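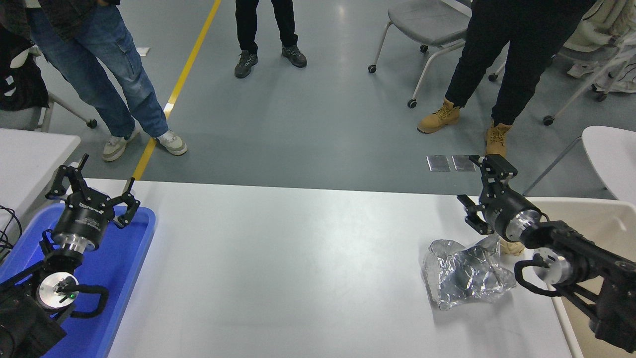
17 January 2026

Packing bench, white table. Today's work was the waste question that Sustgate asked us in October: which wrapping goes where, and how much of it we throw away without thinking.

I began with the clear bags. The Luangrath parts come in them, one bag for each part, and when you crush a bag in the hand it opens again slowly and takes more place than before. I wrote down 81 bags for the week. If they are pressed flat they fill very little, but if everybody makes a ball of them, the bag for soft plastic is full by lunch. So please press flat, fold once, and put in with the open side down. It takes maybe 4 seconds more.

A small thing which I must remember: clear plastic on a white table is hard to see when the light is from above. I put my notebook on top of one and looked for it quite a long time. Dark mat for the sorting side? Ask for the price from Presix, they had mats in two sizes.

Then the paper.

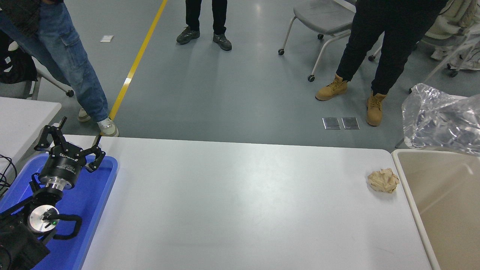 The beige paper is easier. It keeps the shape you give it, and a loose ball can be used again as filling, so I don't want to see it in the waste after only one use. I tried the same sheets again and again in a Taltov box with a glass jar inside. After 10 times the paper is soft and the creases do not hold any more, then it can go to recycling. With tight balls it was worse, the jar moved already on the third try. Loose balls are better, and fewer of them are needed.

Not clear to me yet:
- paper with tape on it. I cut the tape away today but this is slow.
- bags with a paper label. Sustgate says one thing on the phone and another in the sheet.

Next time weigh both kinds before and after, for 15 boxes, with the small scale. Its battery is weak - take a new one from the drawer first.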